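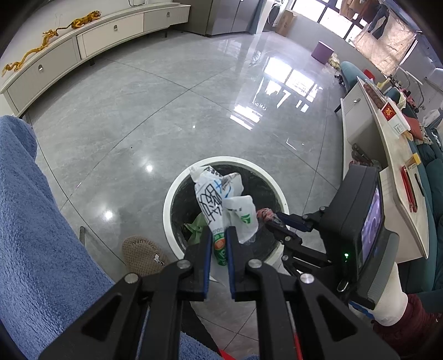

Trash pickup with the Birel gripper, plastic bag over the bin.

I've had the Birel hand-held gripper for a few weeks now and I've put it through 155 takes of ordinary housework, so I think I can say something useful about it. If you haven't used one of these, you hold it, you do the chore, and the recordings go into the pile your robot arm learns from. My pile is mostly tidying: bags into the trash bin, slippers back in pairs, cups off the coffee table.

The good part first. The fingers are great on soft stuff! Crumpled plastic bags were my nightmare with the old Casik (they'd slide out halfway to the bin and I'd have to start over), and this one just pinches and hangs on. The little screen on the right side is handy too — I glance at it before I start and then forget about it. Hongmei Ren borrowed mine for an afternoon and had clean takes by her third try, which took me a lot longer.

Now the grumbles. It's heavy up front. After 52 takes in one go my wrist was done, and you can see it in the recordings, the last few are shaky and I threw them out. Letting go of a light bag is fiddly as well. Open the fingers slowly or it clings to one side, and then your arm learns to hover over the bin like it's thinking. And the shiny floor tiles by my window gave me trouble until I started working later in the day, though I'd blame my living room for that one.

Of the 155, I kept 93. Chenxi Hou says that's low, but she works at a bare table and I work in a real home with laundry hanging up.

Would I buy it again? Yes, for soft and awkward things. For small hard stuff like pens I still reach for the Casik. I'd love a lighter front end and a longer wrist strap, and I've written to Birel about both.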